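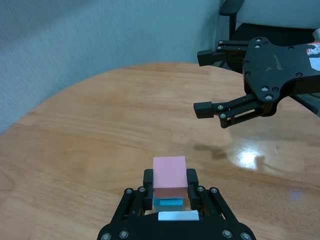

A pink block on top of a blue one.

4 November 2022

I finished The Salt Road to Huaranga last night, the second of the Wurkdale books. It runs to 276 pages, up from 241 for the first, and I read it in 3 evenings.

The story picks up in March, a few weeks after the flood. The twins are living above the bakery in Vuremham and the map is still missing its bottom corner. Their aunt wants them back at school. They last four chapters before they climb into the back of a salt wagon and head south.

I liked the wagon chapters best. The driver hardly talks, and the author lets long stretches go by with nothing but weather and bad food. The villain is weaker this time – he turns up late and explains too much. There is also a goat that gets a whole chapter and then disappears from the book. I kept waiting for it to come back.

The back cover says ages nine and up. My niece is eight and got through the first one without trouble, but there is a drowning in chapter 16 that I would read ahead of time if your kid is sensitive to that sort of thing.

You do need to read book one first. The part about the bridge makes no sense otherwise.

The third is called The Brorncombe Bell. The library has it on order and I'm second on the list.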